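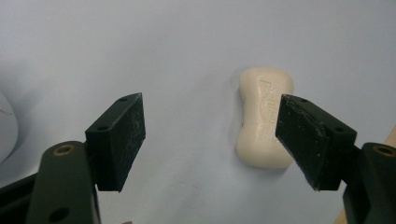
Cahier d'atelier, table du fond
Août 2019, W. Heitmann

Repris la série des savons. Le pain crème est celui à taille resserrée, avec la marque en relief dans le sens de la longueur. Posé debout, il tient sans cale. Je n'arrive pas à relire le nom en entier sur la face, donc dans le tableau il reste « crème, forme os » jusqu'à ce qu'on retrouve l'emballage.

Pesée à l'arrivée : 95 g. À refaire après séchage, même balance (la Murnano, pas la petite).

Plan de travail : j'ai gardé la surface claire de juin. Essuyage au chiffon humide, puis 3 minutes d'attente. Pas de produit, ça laisse un film et les savons glissent. Reste un point sombre vers le milieu, à gratter à l'ongle ou à laisser, il ne gêne pas. Le chant en bois à droite sert de repère pour l'alignement, ne rien poser dessus.

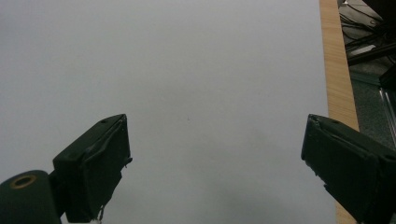
Surface claire et bord en bois, sans objet.

Pour les contenants : le blanc rond va en haut à gauche, toujours au même endroit, sinon les notes de position ne servent plus à rien. J'ai demandé à Ikelside s'ils avaient le même modèle en 300 ml, pas de réponse pour l'instant. Abou Jaoude propose un modèle à bord plus haut, à voir.

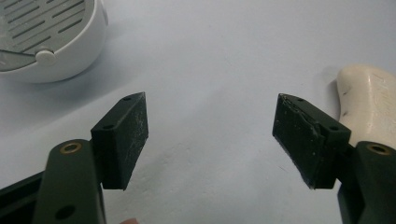
Récipient blanc en plastique, coin supérieur gauche.

À faire :
- racheter 2 chiffons
- noter la pesée après séchage
- demander à Memham la référence du savon crème

Atelier Memham, cahier interne. Contact : W. Heitmann. Retour en haut de page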